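Section 4: Setting up your emergency plan in Justudon

Use this section once your setting has been registered and the manager has a working log-in. Allow 60 minutes for the first set-up. You can stop at any point and come back, as each page is saved when you press Next.

Have these to hand before you start:

- your current fire and evacuation procedure
- the contact sheet for every enrolled child
- staff rotas for a normal week
- the address and phone number of the place you would move to if you could not use your building

4.1 Adding your premises

1. From the home page, choose Settings, then Premises.
2. Press Add premises and type the postcode. If the address does not come up, choose Enter by hand.
3. Enter the greatest number of children you may have on site at once. Use the number on your registration certificate, even if you rarely reach it.
4. Add each room the children use. Give rooms the names staff say out loud. "Baby room" is better than "G.02".
5. Mark each room as ground floor or upstairs.
6. Press Next.

Note: Settings that share a building, such as a nursery inside a school, should enter only their own rooms. The shared parts, including corridors and toilets, go under Shared areas on the next page.
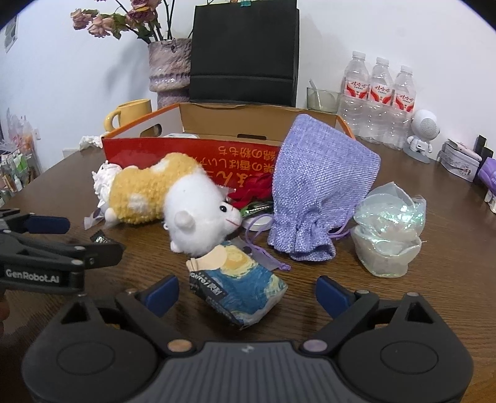 7. On the Shared areas page, add the way out you would normally use and one other. The plan cannot be published with a single exit.
8. Choose an assembly point from the map, or drop a pin. Zoom in before you do this. A pin placed with the map zoomed out can land on the wrong side of a road.

4.2 Adding a move-to address

The move-to address is where children are taken if they cannot go back inside. It should be within walking distance for the youngest child who walks, and somebody there should have agreed to it in writing.

1. Choose Settings, then Move-to address.
2. Enter the name of the place, the full address and a daytime phone number.
3. Enter the name of the person who agreed to it. In the sample plan that comes with Justudon this is Meifang Xiong at Andstead Library.
4. Upload the letter or email of agreement. Files up to 25 MB are accepted.
5. Enter the hours when the building is open. If you open earlier than they do, add a second address to cover the gap.
6. Press Next.

Caution: Do not enter a staff member's home as your move-to address. The address is printed on the card given to every family.

4.3 Giving people roles

Every plan needs a lead, a deputy and a register holder. One person may not hold two of these roles on the same shift.

1. Choose People, then Roles.
2. Pick a shift from the list on the left.
3. Drag a name into each of the boxes. Staff who have not accepted their invitation are shown in grey and cannot be given a role yet.
4. Repeat for each shift, including the early and late ones.
5. Press Check cover. Any shift without full cover is listed in red, with the time it starts.

The sample plan has Sihan Bai as lead and Kumaresan Raju as register holder for the 7.30 am shift. Delete the sample names before you publish. They are not removed when you add your own.

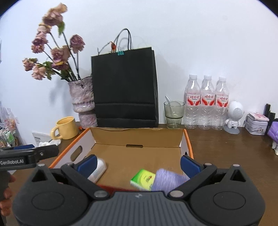
Agency staff can be given the deputy role but not the lead. If you use the same agency worker every week and want to change this, the owner of the account can do so under Permissions - the manager's log-in will not show the option.

4.4 Setting up family messages

1. Choose Messages, then Templates.
2. Open each of the ready-made templates in turn: Closed today, Closing early, We have moved, and All clear.
3. Change the wording to suit your setting. Keep the name of the setting in the first line, as some families have children in more than one place.
4. Press Send test. The test goes to your own phone only.
5. If the test does not arrive within a few minutes, check that the number under My details begins with the country code.

Note: Text messages are split after 160 characters, and each part is charged to your message credit. A new account starts with 2000 credits. The balance is shown at the top right of the Messages page.

Caution: All clear ends the alert for every family at once and cannot be taken back. Send it only when the lead has confirmed that every child has been signed back in or collected.

4.5 Printing the room cards

1. Choose Print, then Room cards.
2. Tick the rooms you want and press Make PDF.
3. Print on A4, one side only, with scaling turned off.
4. Put one card by the door of each room at adult eye level, and keep a spare set with the emergency bag.

Print a new set whenever a room, exit or role changes. Many settings also do this each August, before new children start. 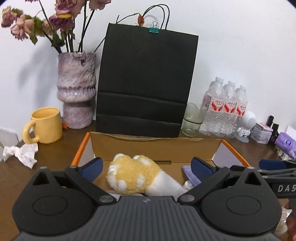 Open cardboard box.

If the cards print with the map missing, the assembly point was not saved. Go back to 4.1, step 8, place the pin again and wait for the green tick before you leave the page. If the map is still missing, contact support and quote error 829.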